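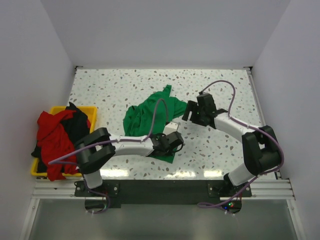 Fig. 4.1 – Bac jaune contenant un vêtement rouge et un vêtement noir, sur un plateau blanc moucheté.

Chapitre 4
La distribution automobile et le réseau de concessionnaires

4.1 Position du problème

Le constructeur automobile vend rarement ses véhicules au client final. Il les cède à des distributeurs, liés à lui par un contrat qui fixe le territoire, les volumes, les normes de présentation et les obligations d'après-vente. Le présent chapitre étudie cette relation contractuelle et ses effets sur le prix payé par l'acheteur.

On distingue deux formes principales. Dans la distribution exclusive, un seul concessionnaire est désigné par zone. Dans la distribution sélective, tout candidat satisfaisant aux critères du constructeur peut être agréé, sous réserve, le cas échéant, d'un plafond numérique. Le contrat d'agence, dans lequel le distributeur agit pour le compte du constructeur sans acquérir la propriété du stock, sera traité à la section 4.5.

4.2 Le cas Flultau

Le constructeur Flultau servira de fil conducteur. Lors du lancement de sa berline Takbridge, la direction commerciale, confiée à Ningsih Lumenta, a retenu un réseau sélectif de 2 niveaux : des concessions principales, qui commandent directement à l'usine, et des agents secondaires, approvisionnés par les premières. Au cours du premier exercice, le réseau a immatriculé 2 166 véhicules, dont 1 252 par l'intermédiaire des concessions principales.

Ces chiffres appellent deux observations. La part des agents secondaires demeure élevée au regard de leur surface d'exposition. La marge qu'ils perçoivent est en revanche amputée de la commission revenant à la concession principale, ce qui limite les remises consenties au client. Le groupe Kwok, distributeur établi à Plondstead, a demandé en février la révision de ce mécanisme. Son directeur, Yoga Osman, proposait une prime calculée sur la satisfaction après livraison et non sur le seul volume.

4.3 Notions à acquérir

À l'issue du chapitre, l'étudiant devra être en mesure de définir la marge fixe et la marge variable du concessionnaire, d'exposer les conditions de résiliation d'un contrat de distribution et d'analyser le financement du stock de véhicules neufs. La lecture préalable du chapitre 3, consacré à la formation du prix catalogue, est vivement recommandée.

Dans la même collection
La formation du prix catalogue
Le marché du véhicule d'occasion
Pièces de rechange et garantie constructeur
Le financement des flottes d'entreprise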